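Notebook > Bench automation > Entries

Print this entry | E-mail this entry

2026-01-27, bench 3, written by Tumaini Waweru

Started at the usual hour with Joyce. Salim was on sample reception until lunch, so the two of us did the morning alone. The purpose of the day was to continue the tidying-up trial on the two-arm station and to write down what the station changes in our work, because Colleen has asked for it before she decides on the second one for the Masanja building.

First the old way, for those who join later. Before July every person at this bench sorted tubes by hand, put loose things into the bin and cleared the table for the next batch. The counter in Flundis says 3,416 tubes passed this bench last month. The same work was done by three people in rotation, and each of us had a sore thumb by Thursday. I do not miss the thumb. I do miss a little the talking, which we had time for when the hands were busy and the head was free.

Now one of us stands at the station and the others are on checking and on reception. Standing there is less tiring for the hands and more tiring for the eyes. Joyce made a remark I want to keep: when she sorted herself, she noticed a bad cap with her fingers. Now she must notice it by looking, and later in the process. We agreed to add a cap check at reception. Salim was not very happy, this is again work for him, but he will try it for two weeks.

Morning runs. Table cleared except for the bin and the tube rack. We used the soft red item again as the thing to be put away, as it has no fixed shape and the arm cannot rely on the same grip twice.
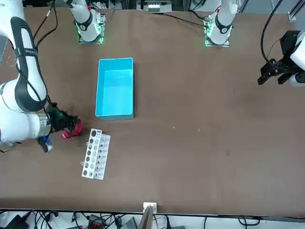 Soft item in the grip, near the tube rack. Bin still empty.

I would like the rack further from the bin. If the soft item hangs low, it can touch the tubes on its way, and then we have a spill and a form to fill. I have put it in the list for Erick, who keeps the Storkis settings. Until he answers, please do not move the rack on your own – the positions are saved and a small shift will confuse the afternoon person.

We planned 30 runs and stopped before the end, when Joyce was called to the cold room. I did not continue alone. The rule is still two persons in the room and I think it should stay, also when we all feel used to it.

About the worries. At the Monday meeting Salim asked directly if the station means one person less at this bench. Colleen answered that nobody leaves and that the free hours go to the Flesura samples, where we are behind by 2,000 tubes. I believe her, but it was said by mouth only. Joyce wants it in writing and I support this. It would also help if the rota showed who is "at station" and who is "checking", with a change after lunch. At the moment the one who knows the software best is always put at the station, and the others do not learn it. I am guilty here too – it is quicker to do it myself.

Training: Salim had his first hour at the controls in the afternoon. He stops the arm too early, as I did in the beginning. Better early than late. He asked for the stop procedure on paper, in large letters, and in Swahili also. I will write it and Joyce will read it through.

To do
Erick: new rack position, then tell all of us
Me: stop procedure, two languages
Joyce: ask Colleen for the written note on hours
Salim: cap check sheet, short please

Not solved: who wipes the table between batches. Before it was simply whoever sat there.

Last updated by T. Waweru, same day, after the evening handover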